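Guides > Home Energy > Murklow Monitor > Part 2: Setting your export limit

By Wayne Nguyen
June

Okay, so the monitor is on the wall and the light is green. Now we tell it how much solar power you're allowed to send back to the grid. I did mine on a Friday evening with a cup of tea and it was painless (mostly!).

Before you start, dig out the approval letter from your power company. Mine gave me a limit of 2249 watts. Yours will be different, so please don't copy mine.

1. Open the Murklow app and tap Site, then Grid.
2. Type in the installer code. It's 1134 unless your installer changed it.
3. Choose Export Limit and enter the number from your letter, in watts.
4. Tap Save and wait for the two beeps.
5. Go to Live View and watch the export line for a few minutes while the sun is out.

CAUTION: Don't open the gray cover on the meter box to "check the wiring." The terminals stay live even with the panels switched off. Call your electrician.

Note: If you get error 11, the monitor has lost touch with the inverter. Restart the inverter first, then the monitor – I did it the other way round and had to start over.

6. If you have a Soylu battery, turn on Battery First, so spare power fills the battery before any goes to the grid.
7. Write your limit on the sticker inside the lid.

Igor Michalski, who fitted mine, likes to set the limit a touch under the approved figure, and I've copied him. You lose a few cents on a bright day and the alerts stop. 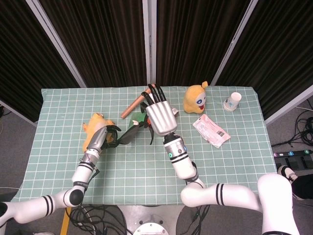

The alerts can be switched off in the app too, under Messages, but I'd leave them on for the first month – they're handy while you're getting used to the thing.

Related
Part 1: Mounting the monitor
Part 3: Adding a Cusen hot water timer
Reading your Ultotia feed-in bill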